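The Small Drawer: A Gallery

2 min read
Print this page | E-mail this page

Every household at Pellside has a drawer that was going to be for one thing. Ours was going to be for stamps. By June it held 267 items, among them one stamp, and the oak-colored cabinet it belongs to had begun to lean slightly toward the heavier side, like a guest trying to leave.

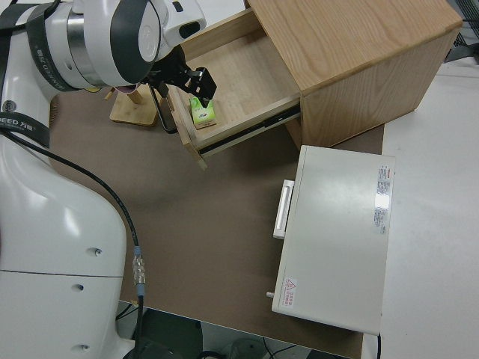 So we emptied it. The rule for the new regime was that anything going back in had to be a box, had to be small, and had to be something we could name without opening it. The last condition did most of the work. Out went the flat batteries, the 4 identical tape measures and a key to a door in a house we sold when we moved from Marnel.

The green-and-white box passed on all counts and got the drawer bottom to itself, near the front, where a person can find it at three in the morning. It looks very small down there. I have been told that this is what tidy people call "room to grow," and I have seen what grows.

A word for the drawer, which is a pale, birch-like plywood on the inside and far better looking than I remembered. I had not seen the bottom of it in years. The slide along the side is metal and still runs, in spite of a long career under a load it was never consulted about. I gave it a wipe with Paisan wood soap (the lemon one, sadly; the plain was sold out) and left it open for the afternoon.

The cabinet itself came from the Nikusport flea market, lot 3272, described on the ticket as "occasional." It has been fairly constant since. The grain on the top is worth a look, and I intend to keep it clear of mugs, mail and anything that arrives with spare screws.

Next up is the hall closet, for which I have cleared an entire morning and bought larger bags.

Print this page | E-mail this page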